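Ikhsan Kusuma and I spent most of February on one question: does the letter-sorting policy get better if we train it on the wrist cameras as well as the fixed one? We called the setup Limlow, for no good reason except it was short and free. Two arms, foam letters, plates, and a whole lot of resetting by hand!

Wrist view of the green plate and some letters first, then the fixed camera with both arms over the table.
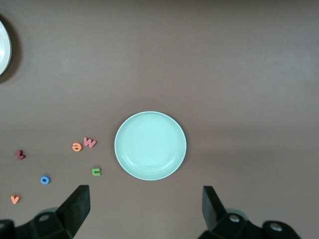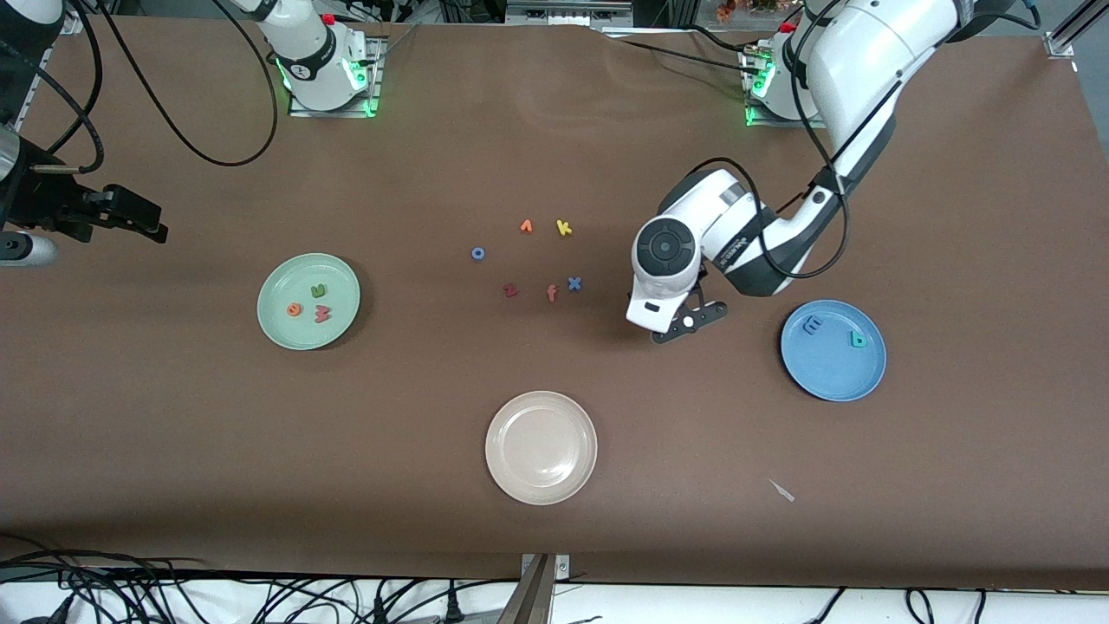 So, results. We ran 100 trials per version, and the fixed-camera-only one dropped or misplaced a letter in 31 of them. With the wrist views added it was 11, and I was thrilled (I'd bet Ikhsan lunch on it). Most of the leftover misses were bad grasps on letters lying close together.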